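Keeping the heat down, first winter in Avley

I moved to Avley in May, when the windows were open and the radiators looked like furniture. The apartment is 877 square feet on the second floor of an old building, with tall windows on the north side. Marisol Trujillo, who had the place before me, left a note on the refrigerator with the trash schedule and one line at the bottom that said the heat was expensive. I didn't think much about it.

The first full winter bill was $266. I had been paying less than half of that in my old place over on the Univside side of town, where the neighbors below kept their unit so warm that I hardly turned mine on. I called the utility to check the reading. The reading was right.

So I spent the rest of the winter working on it. A few people have asked what I did, and I've answered the same email enough times that I'm putting it all here.

The thermostat

I had it at 71 all day. I work from home four days a week, so there was no empty stretch where I could turn it off and forget about it. I went down one degree every few days until I got to 65, and I stayed there. At 64 my typing got slow. At night I set it to 60.

Going slowly mattered to me. My brother Macario dropped his from 72 to 62 in one evening, complained for two days, and put it back.

Clothes 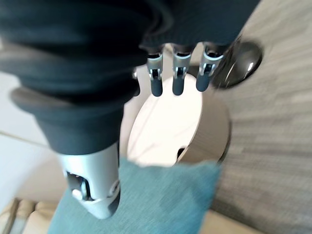
Most of what I did about the cold came down to wearing more, and wearing it earlier in the day, before I felt chilly. I used to wait until mid-afternoon and then I couldn't warm up again. I own plenty of thin sweaters and they did very little, even two at a time. What works is a thick knit with sleeves long enough to bunch up a bit. The dark gray knit covering in the photo has the kind of sleeve I mean, with heavy soft folds and a ribbed cuff that stops just above the knuckles. Wrists are where I lose heat when I type, and a loose cuff rides up to the elbow every time I reach for something. I bought mine secondhand. If you shop that way, pull on the cuff in the store and see if it springs back.

Wool socks, two pairs in rotation. Slippers with a real sole. A hat looked silly on video calls so I gave that up.

Windows and doors

The north windows leaked. You could hold a strip of toilet paper next to the frame on a windy night and watch it move. I put rope caulk around the sashes, the gray kind you press in with a thumb, and shrink film over the two worst ones in the bedroom. The film took me three tries. Cut it bigger than you think you need, and clean the trim with rubbing alcohol or the tape will let go in the first cold snap.

The front door had a gap at the bottom that I could see hallway light through. A door sweep fixed that in ten minutes. All the materials together cost me around $75, with plenty of caulk left over.

Curtains came later. Dulce Ventura from upstairs gave me a pair of lined ones that were too long for her windows. I open them at 8 in the morning and close them at 4:30.

Floors and where you sit

The kitchen floor was the worst spot. It's tile over an unheated storage room, and I put down a runner from end to end. Carpet makes a big difference if you have it. Mine stops at the hall, so I moved my desk to the carpeted side and pushed it against an inside wall. I also moved my reading chair away from the window, where it had been for the view. I missed the view for about a week.

If your couch has a slick cover, throw a blanket over the seat before you sit down. Those covers feel cold for the first few minutes and I tend to get up again and go touch the thermostat.
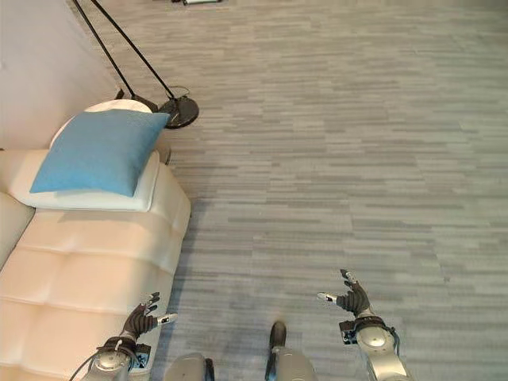 What I spent and what I saved

The bill after all of this was $100 lower than that first one. The weather was a little milder that month, so I can't give the caulk credit for the whole amount. The next one was close to the same, and that was a colder month.

I did not buy a space heater. Liên Quách at work likes hers, but my wiring is old and I already trip the breaker with the toaster and the kettle.

Next fall I want to do the bathroom window, which I skipped, and ask the landlord again about the radiator in the hall that knocks at 5 a.m.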